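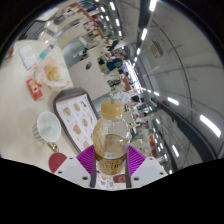

**jkiani** – Aug 11, 2025

The open day at the Bevisberg building was better than I expected, and the part I'd recommend to anyone going in July next year is the hand-held gripper session. You get a short safety talk, then Iltel staff let you use the tool yourself. I did a clear bottle of something tea-colored on a cafe table, one white finger on each side and the purple ridged pads against the plastic. A menu stand and a striped cup were right next to it, so you have to think about your approach. Tickets were $16.

---

**mehwish_r**

Went in the morning. The queue for the big arm in the main room was nearly 4 times longer than the one for the gripper, and the arm only stacked boxes. I left after two rounds of it.

---

**d.jadoon**

I'll disagree with both of you. A person holding a gripper is not a robot demo. The hand is doing the hard part. I paid to see automation, and the Andola cart was the only thing all day that drove itself.

---

**jkiani**

> The hand is doing the hard part.

Sure, but Sobia Janjua covered that in her talk. They record how people pick things up and use it later for training. You may not like the method, but it's what they work on, and they said so on the program.

---

**d.jadoon**

The program said "live robotics." I read it twice. The talk was in room 1359, which was not on the map, so I missed most of it.

---

**mehwish_r**

The room number was a mess, agreed. Half the people near me were looking for it on the wrong floor.

On the gripper – I thought the ridged pads were the interesting bit. I asked whether they swap them for different objects and got told yes, for some. Didn't get to see a swap.

---

**afridi_fan1832**

Was the bottle full? Full is easy. I'd want to see a half-empty one, because the weight moves around when you tilt it.

---

**jkiani**

Not full. I'd say two thirds. I kept it upright, so I can't tell you much about tilting. The cap was on anyway.

---

**afridi_fan1832**

OK, that's a fair test for a beginner. Did they let you try anything soft? A pastry in a plastic bag would be my pick.

---

**jkiani**

There was one of those on the table too, but I only did the bottle. Junaid Yousafzai ran my group and he kept the turns short.

---

**d.jadoon**

Short turns, hidden room, one cart. I'll go again if they put more machines on the floor. Does anyone know if the Andola people are doing their own day?

---

**mehwish_r**

They had a sign-up sheet by the exit. I put my email down and haven't heard anything yet.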